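Kandthorpe cinema gives its old screen to first-time filmmakers

12 August 2024

The Skonden cinema in Kandthorpe will show locally made science fiction and action films from November, after the owners agreed to keep the smaller of its two screens open for one more year.

The small screen has 100 seats and was going to close at the end of winter. The big studio films now play only in the larger room, and on many evenings the smaller one stayed dark. Local film clubs asked the owners to think again, and a written request with 282 signatures was handed in at the box office last month.

The new program is called Tevlow Nights. It will run for 4 evenings, each with one long film and a few short ones before it. The long film on the opening evening is "Herrero", a thriller about a salvage pilot who wakes up on a cargo ship and finds that the rest of the crew has another memory of the voyage than she has. It was shot in an old grain store outside the town, with a very small budget, and most of the ship is painted plywood. People who saw an early cut at the film club in autumn said the first half hour is slow but the ending is worth the wait.

Films in the program must be made by people who have never had a paid release in a cinema. They can be of any colour and style, also animation, but they must have a story with some element of science fiction, fantasy or action. Documentaries are not accepted this time — the organisers say they may get their own evening later if the first season goes well.

The short films can have a length of up to 15 minutes. Every maker whose work is chosen gets two free tickets and a share of the ticket money from that evening. The cinema keeps the other part to pay for the projector, the heating and the staff. The rights stay with the filmmakers, and they are free to send the same film to festivals or put it online afterwards.

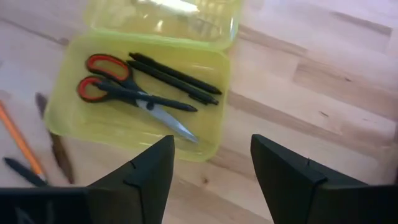

How to enter

Entries can be sent through the form on the cinema's website, or brought to the box office on a memory stick in a closed envelope. Please write the title, the running time and a telephone number on the outside. A paper form is also available at the counter and can be filled in there.

Each person or group may send up to 3 films. If the dialogue is in another language, English subtitles must be already in the picture, as the projector in the small room cannot add them from a separate file. Makers under 18 need the signature of a parent or guardian.

The cinema expects to answer everybody by email before the program is printed. Films which are not chosen for this season will be kept on the list for the next one, if the maker ticks the box for this on the form.

Tickets

Tickets for single evenings will be sold online and at the door, and there is a cheaper pass for the whole season. Members of the cinema can book one week earlier than the general public. Some of the films contain violence or strong language, and the age rating will be shown beside each title in the printed program.

The foyer bar stays open after the last film, so that the audience can talk with the makers. The small screen is on the ground floor and has step-free access from the side entrance — visitors who need a wheelchair space are asked to call the box office before they book.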